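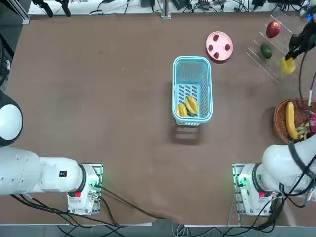 Speaker notes: "Where does the fruit go?"
Gedville Home and Kitchen Evening, May 2019

(Wait for the back row to sit down. Water on the left. Don't start with the avocado joke.)

Hi everybody, thanks for coming out. I'm going to talk for 20 minutes about putting fruit away, and yes, I know how that sounds! My sister-in-law asked if I could stretch it to five. But I spent a good part of my working life at Bresel, where we packed produce for small stores, and I still can't walk into a kitchen without looking at the fruit bowl. Sorry if I've been to your house.

So let's start with the bowl. Most of us have one big deep bowl and everything goes in it. Apples at the bottom, bananas on top, a lemon from who knows when. The fruit underneath carries all the weight, you don't see it, and by the time you smell it you've lost the two next to it as well.

(Hands up: who has found a mystery lemon? Wait for laughs.)

What I do now is split things up by how they like to sit. Strawberries first. They bruise if you look at them funny, so I put mine on a plate with a bit of a rim, one layer, with space between them. A pink plate is nice with the red, but use what you've got. That's for the ones we'll eat today. The rest go in the fridge, unwashed, and I wash them when I want them.

Next, star fruit. I only started buying these after a trip to Dağdelen, where the lady at the guesthouse cut one up for breakfast and I felt very fancy. Those ridges along the sides are the first part to go brown, so I like a basket with slots and holes in the bottom, plastic is fine, and I don't stack them. Leave them out until they're yellow all over, then eat them or chill them.

(Pass the sliced star fruit around now. Napkins are under the table.)

Apples and avocados. I get a lot of questions on this pair. Apples give off a gas called ethylene as they ripen, and it hurries other fruit along. If your avocado is hard as a rock and you want guacamole tomorrow, put it right beside an apple, even in a paper bag together. If the avocado is ready, move it! Into the fridge it goes. A rack works well for both, the see-through kind especially, as you can check the undersides without picking everything up.

Quick word on money. I wrote down what we threw out at home from October on, and I was pretty embarrassed. At Bresel we once lost 2,000 apples to one bad stack of crates, so I really should have known better.

(If time: the Gastimia story, short version. Skip the part with the van.)

One thing to try this week. Take everything out of your bowl and spread it on the table. Put the soft things on a plate, anything with ridges or thin skin in a basket, and the round firm ones on a rack or even a cooling rack from the oven drawer. Then look at it every morning while the coffee's going and eat whatever's closest to the edge of too late.

Okay, questions! And please take the leftover star fruit home, I bought way too many.

(Bananas WILL come up. Hang them, away from the apples.)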